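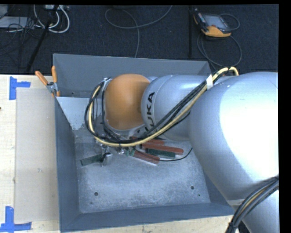 Osian Wogan

April 2022

Fan noise on the Udusano build, continued from the last page. Short version: it's the pump, and partly my own fault.

Stripped the side panels again first thing. Ran it with every case fan unplugged except the rear one. Still the buzz, a bit lower maybe. Finger on the rear fan hub, no change. Finger on the pump housing and you can feel it right through the block. Pump header was set to follow CPU temp in the BIOS, same curve as the fans, so it hunts up and down all the time. Set it to fixed, full speed. Buzz turned into a steady whine, around 3,000 rpm on the readout. Dropped it a step and the whine went, buzz came back on and off.

So two things mixed up. Air in the loop (the on and off bit) and the pump bracket touching the edge of the lower drive cage (the buzz). Should have seen the bracket. I moved the cage one slot forward in December to get the long graphics card in and never checked behind it.

Did:
- cage back one slot, graphics card still clears, only just. Power cable on the card now bends harder than I like
- rubber washers under the bracket, the soft black ones from the Bronis bag, not the hard ones
- tipped the case on its back, then on its front, pump running, few minutes each way. Gurgle, then less gurgle
- topped up the reservoir, took more than I expected

Don't use the Bronis screws that come with the washers. Thread is wrong for this bracket, they go in two turns and bind. Used the originals and they're a hair short with the washer in but they hold. Somebody find me the same screw a bit longer please.

Thermals after. Pulled the block off while I was in there, old paste was dry at two corners and thick in the middle, so the pressure was uneven from the start. Cleaned both faces, fresh Rothe paste, small blob in the center, tightened crosswise a half turn at a time. Load test with the stock power limit: 9 degrees cooler than the last run on the hottest core. Idle no real diffrence. Didn't log room temp this time so take it with some salt, the window was open for part of it.

Tried the 200 W limit after that. Holds it, no throttle, but the radiator fans come up loud and the clock gain is nothing much. Put it back to stock. Not worth it for a machine that mostly compiles and sits there.

Memory: still drops to the slow profile on a cold boot, about one time in four by feel. Swapped the two sticks over, same. Single stick in slot A2, fine every time. Single stick in B2, failed once. Could be the slot, could be the block pressing on that side of the board, which would fit with the paste being uneven. Ran out of time to seperate them. Leave both sticks in, profile on, and write down what it does next few cold starts.

Case notes for whoever opens the Brunden one next: the top filter doesn't slide, it lifts from the back. One of the clips is already cracked from me sliding it. Front panel USB lead is stiff, plug it in before the graphics card or you'll be at it with tweezers.

To do
- longer screws
- second go at B2, board out of the case if need be
- redo load test with window shut, log room temp
- label the fan leads, all four look the same
- return the torque driver, it's in my drawer

Left it running overnight with the panels on, pump fixed one step below full.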